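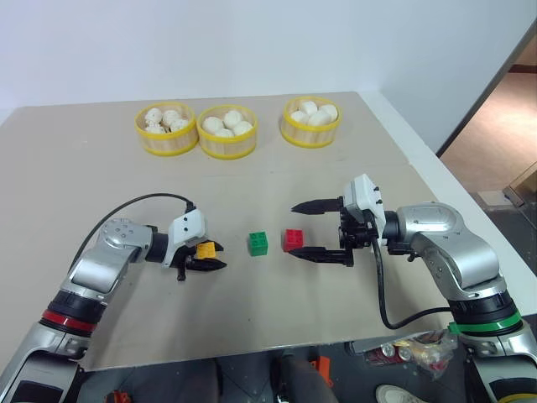 According to Ya-wen Kao, the long snap is the only play in football that gets judged entirely by people who were looking somewhere else. Kao made the remark in the second-floor film room at Saldale, with a punt from spring practice stopped on the screen, and then ran the clip back to the point where the ball left the ground.

The clip came from a drill in April. The snapper was Braulio Lozano, the punter was standing at the usual depth, and the ball arrived a little outside the right hip. The punter caught it cleanly, took his steps and kicked. On the stat sheet the play is a punt with a fair catch. On Kao's chart it is a miss, coded R for right and H for hip.

Saldale charts every snap its specialists take, in practice and in games. The log for the past school year holds 1,619 of them. Of those, 728 were punt snaps, and the rest were the shorter snaps used for field goals and extra points. Each entry has a location, a time from first movement to catch, and a note on rotation. The location is read against a box that runs from the bottom of the numbers to the top of the thigh pads and is as wide as the punter's body. A ball on the line counts as in.

The time is less simple. Most programs start the clock when the ball moves and stop it when the ball touches the punter's hands. Tonantzin Trujillo, who handles protection, wants a second reading that runs to the foot. A fast snap that pulls the punter sideways costs more time in the steps than it saves in the air, and the rushers only care about the total. Saldale has kept both numbers for two seasons.

The short snap has a further problem, in that the holder has to place the ball with the laces pointing toward the goalposts. Distance is fixed and speed is nearly so, which means a snapper who releases the same way each time will deliver the laces in the same place each time. If they come back wrong, the first fix is to move the holder a few inches forward or back. Changing the snapper's grip is left for the off-season.

Lozano's grip is ordinary. The right hand sits where a quarterback's would, and the left lies along the opposite seam and guides. His stance was wider as a freshman. Trujillo had him narrow it after film showed that his hips were rising before his hands moved, a habit that sends the ball high and gives the rush an early cue. The change took most of a fall to settle. His punt snaps got slower before they got faster, and he lost the field goal job for three games while Wendy Tapley's group of younger specialists shared it.

Tapley runs the warm-up, and keeps it short. Each snapper gets 10 balls at full depth, then a few at half depth, then stops. Extra volume is allowed only if the chart shows a pattern — three misses on the same side, for instance. Misses scattered around the box are left alone on that day.

Blocking is charted on a separate page. Under college rules a snapper in a scrimmage kick formation has a brief period of protection from contact, but he still has a gap to cover once his head comes up. Lozano grades lower here than he does on location. Kao reads the two pages together, looking for snaps that drift on plays where the rush lined up over the center. There were a few in the spring, all to the right, and Lozano will open camp with a defender standing over him on every punt snap.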